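Which way is down? Notes on the wrist view work

I have spent most of July on one question, and I said I would write it up once we had a result. We have one now. It's smaller than I hoped but I think it's sound, so I'm putting it down before I go off on leave.

The question is whether a policy trained on wrist views can cope when the hand rolls. A head camera stays more or less level. A wrist camera doesn't. It turns with the joint, and with a fisheye lens the floor can be on the right, the ceiling on the left and the walls bent round the rim, all while the arm is doing something quite ordinary. Most of what we train on has been gathered with the hand fairly upright, and the policy gets worse as soon as it isn't.
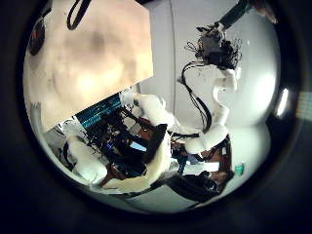 Angeliki Margaritis
Research engineer, Wirholm project

There were two obvious things to try. One is to work out the roll from the joint readings and turn every picture level before the network sees it. The other is to leave the pictures alone and give the network the roll angle as an extra number. Ratree Luangrath wanted the first, I wanted the second, and we agreed to run both against the old baseline.

So we had 3 versions. Each was trained on the same 300 demonstrations, and each was tested on 18 starting poses, 6 of them with the hand rolled well over. The task was the dull one we always use, reach and touch a marked target, as I wanted to be able to compare with the Balogh runs from the spring.

Ratree was right, mostly. Levelling the picture first did best on the rolled poses. My version beat the baseline there but not by enough to get excited about. On the upright poses all three came out much the same, and I wouldn't read anything into the order.

What surprised me was the background. I had assumed it was clutter and that we would want to mask it. When we blanked everything outside the middle of the circle, the levelled version got worse. It seems to be using the ceiling lights and the floor as a guide to where the hand is pointing, even when the target is plainly in view.

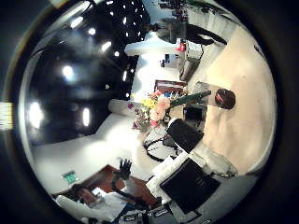
Office view with the floor to the right and the ceiling lights to the left.

I don't know yet if that is good news. A policy that leans on the ceiling will be in trouble in a room with a different ceiling, and so far all our testing has been in one place. Zundangate have offered us a few days in their building, which has skylights and a dark floor, and that should settle it one way or the other.

A few smaller points for anyone trying the same thing. Check the timing between the joint readings and the camera before anything else. Ours was out by a little and the levelled pictures wobbled — I lost a whole Wednesday to that. Keep the black border when you rotate. Cropping to a square throws away the rim, and the rim is where most of the floor and ceiling are. And don't smooth the roll angle too hard, or it lags when the hand turns quickly.

The levelling code is going into the Stundow tools once Ratree has tidied it up. I'll rerun my own version with the timing fixed as well, as it was trained before we found the fault and may have been marked down unfairly.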